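Picnic season means the drawer next to our stove gets taken over by paper goods and throwaway forks. This July I moved it all into gray plastic baskets with the small square holes. I bought two at a shop in Gurkanville, and they have a handle cutout on each long side.
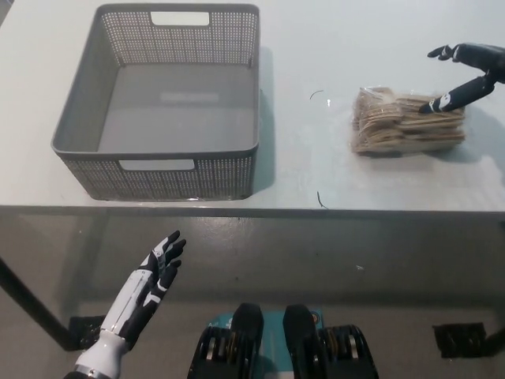
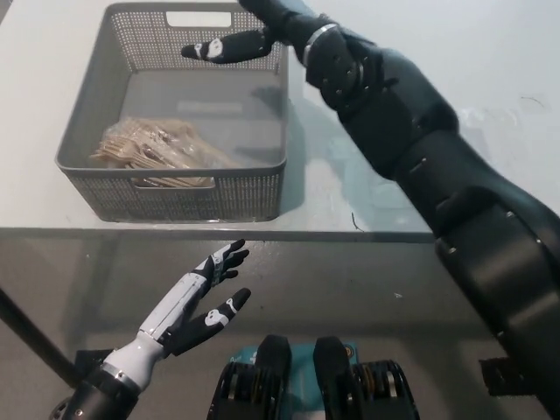 Do the packages need to come out of their plastic first?

Leave everything wrapped until the day you use it. Loose forks slide under whatever else is in the basket, and a bag can go straight into the cooler. I open one package at a time and close it with a clip. The drawer now holds dish towels.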